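3. 調査の対象と方法

3.1 対象とした催事と施設

本研究は、屋内の集会施設における飲料提供用の使い捨て容器について、その調達、保管、配布および廃棄の各段階を一貫して把握することを目的とする。従来の研究の多くは廃棄段階の重量計測に重点を置いており、容器が使用される以前の段階、すなわち発注数の決定から卓上への配置に至る過程は十分に検討されてこなかった。しかし、施設の担当者への予備的な聞き取りでは、未使用のまま処分される容器が相当数に上るとの指摘が繰り返しなされた。このため本章では、使用前の段階を含む調査の枠組みを示す。

対象としたのは、Skondano会館およびBeyeneホールの2施設である。いずれも会議、講習会、地域の懇親行事に利用される中規模の施設であり、飲料の提供は原則として主催者側の責任で行われる。Skondano会館では容器を施設が一括購入し、利用団体に実費で払い出す方式を採る。一方、Beyeneホールでは利用団体が各自で容器を持ち込み、残余は団体が持ち帰るか、施設の回収箱に入れるかを選択する。両施設は収容規模が近く、飲料提供の頻度にも大きな差がないことから、調達方式の相違が残余の発生に及ぼす影響を比較するうえで適当と判断した。

調査票の配付は2023年1月18日(水曜日)に開始し、同年3月末に回収を締め切った。配付数は2,000票、有効回答は1,201票である。回答者は催事の参加者を主とし、これとは別に、主催団体の準備担当者に対して面接調査を実施した。面接の設計にあたっては、Yolandi Bothaが先行して作成した物品管理の聞き取り項目を基礎とし、容器に固有の項目を加えて改訂した。

3.2 容器の分類

使い捨て容器の呼称は、販売者、施設、利用者の間で一致しない。同一の品が、ある帳簿では「プラコップ」、別の帳簿では「透明カップ」、さらに別の帳簿では「試飲用」と記載されている例も確認された。記録の照合を可能にするため、本研究では素材、透明度、口縁の形状および積み重ねの可否の四項目によって容器を分類した。

素材については、プラスチック製と紙製を区別し、両者の複合品は独立の区分とした。透明度については、透明、半透明、不透明の三段階とした。口縁については、巻き縁を有するものと有しないものに分けた。積み重ねの可否は、納品時に入れ子状で包装されているか否かをもって判定した。商品名による分類は採用していない。納入業者の変更に伴って商品名のみが変わり、形状が事実上同一である場合が少なくないためである。

なお、容量による区分は当初の計画に含まれていたが、予備調査の結果を受けて副次的な項目に改めた。主催者の多くは容量を意識して選定しておらず、発注書にも記載のないものが多かった。容量の不足を補う目的で一人が複数の容器を使用する事例も報告されているが、この点は参加者票の設問によって別途把握することとした。

3.3 卓上配置と取得行動

容器の消費数は、参加者数のみによって決まるものではない。予備調査では、参加者数がほぼ等しい催事であっても、容器の置き方によって消費数に差が生じる傾向がみられた。考えられる要因の一つは、入れ子状に重ねられた容器を一つだけ取り出すことの難しさである。口縁が密着している場合、利用者は意図せず二つ以上を同時に引き抜き、余分の容器を元に戻すことをためらう。衛生上の配慮から、一度手に触れた容器を戻さないという規範が働くためと推察される。

この問題を検討するため、配置の形態を「積層」「散開」「伏置」の三つに区分した。積層とは、容器を入れ子状に重ねたまま卓上に立てる形態をいう。散開とは、一つずつ離して口縁を上に向けて並べる形態をいい、伏置とは、同様に離して並べたうえで口縁を下に向ける形態をいう。積層は占有面積が小さく準備も容易であるため、人手の限られた催事で広く採用されている。図1に積層の例を掲げる。 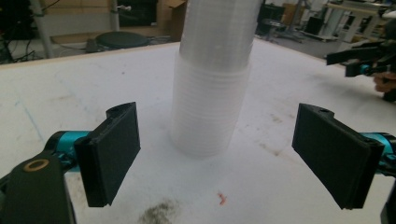

図1 白色の卓上に積層された透明プラスチックカップ。下部では、重なり合う口縁が細かい水平の畝をなす。

積層における高さの設定は、準備担当者の裁量に委ねられているのが実情である。面接では、包装を開けた一束をそのまま立てるとの回答が最も多く、高さに関する明文の基準を持つ団体は認められなかった。高い積層は補充の回数を減らす利点を有するが、上端に手が届きにくい参加者にとっては利用上の障害となりうる。また、卓が揺れた際の転倒も懸念される。これに対し、低い積層を複数設ける方法は、取得位置が分散することによって混雑を緩和する効果が期待されるものの、終了時に各所で残余が生じやすい。

散開および伏置については、準備に要する時間が主たる制約として挙げられた。とりわけ開会直前に飲料を用意する催事では、一つずつ並べる作業が他の準備と競合する。伏置は内側への埃の付着を避けるために選ばれることが多いが、卓面の清拭が十分でない場合にはかえって口縁が汚れるとの意見もあり、施設側の見解は統一されていない。

3.4 残余の定義と記録

残余の定義は、本研究の結果を左右する重要な事項である。本研究では、催事の終了時点において飲料が注がれた形跡のない容器を残余とし、これを「未開封残余」「開封残余」「接触残余」に細分した。未開封残余は包装が開かれていないもの、開封残余は包装から出されたが卓上で個別に取得されていないもの、接触残余は参加者が一度手に取ったのち未使用で置かれたものを指す。

三者の区別には実務上の意味がある。未開封残余は次回の催事に繰り越すことが可能であり、Skondano会館では払い出し窓口への返却が認められている。開封残余の扱いは団体ごとに異なり、袋に戻して保管する団体と、その場で処分する団体とが併存する。接触残余については、再利用するとした団体はなかった。したがって、廃棄量の削減という観点からは、開封残余の発生を抑え、または適切に保管する方策が最も大きな余地を持つと考えられる。

記録は、各催事の主催団体が所定の様式に記入する方法によった。様式は、品目管理用の帳票として両施設で用いられていたKolixの書式を改めたもので、発注数、開封した束の数、終了時の残余の区分および処置を記入する欄から成る。記入の負担を軽減するため、開封残余は個数ではなく束を単位とし、端数が生じた場合に限って個数を併記することとした。この簡略化によって生じうる誤差については、第5章で検討する。

3.5 調達単位の影響

容器の調達は包装単位の制約を受ける。Skondano会館が継続的に購入しているNarkarの製品は、400個を一箱とする単位で納入される。小規模な催事の主催者にとって、この単位は必要数を大きく上回る。同会館が箱を開けて束単位で払い出しているのは、こうした不一致を解消するための措置である。これに対しBeyeneホールの利用団体は小売店で購入する場合が多く、調達単位は小さいものの、不足を恐れて余裕を見込む傾向が面接から読み取れた。

余裕の見込み方には団体の経験が反映される。定期的に催事を開く団体は過去の記録を参照し、季節や時間帯に応じて数を加減していた。他方、初めて施設を利用する団体は、参加申込数に一定の上乗せを行ったうえで、さらに切りのよい単位まで引き上げて購入する例が目立った。このような二重の上乗せは当事者に自覚されにくく、発注書のみからは判別できない。面接調査を併用したのは、この過程を明らかにするためである。

3.6 分析の手順

収集した記録は、まず催事ごとに発注数、使用数および残余数の整合を点検した。三者の関係に矛盾がある記録は主催団体に照会し、訂正が得られないものは量的分析から除外した。次に、調達方式および配置形態を説明項目、参加者一人当たりの使用数と開封残余の有無を被説明項目とし、両施設の比較を行った。飲料の種類と催事の所要時間は使用数に影響を及ぼすと見込まれるため、調整項目として扱った。

参加者票の自由記述は、内容に応じて「取得のしやすさ」「衛生」「廃棄への抵抗感」「持参容器の利用意向」に整理した。分類は著者らが独立に行い、判断が分かれた記述は協議によって決定した。複数の主題にまたがる記述には重複した分類を認めている。参加者票は無記名であり、個々の回答と催事の記録との対応は、催事の単位においてのみ付けられている。次章では、以上の手順に基づき、まず調達方式別の残余の発生状況について述べる。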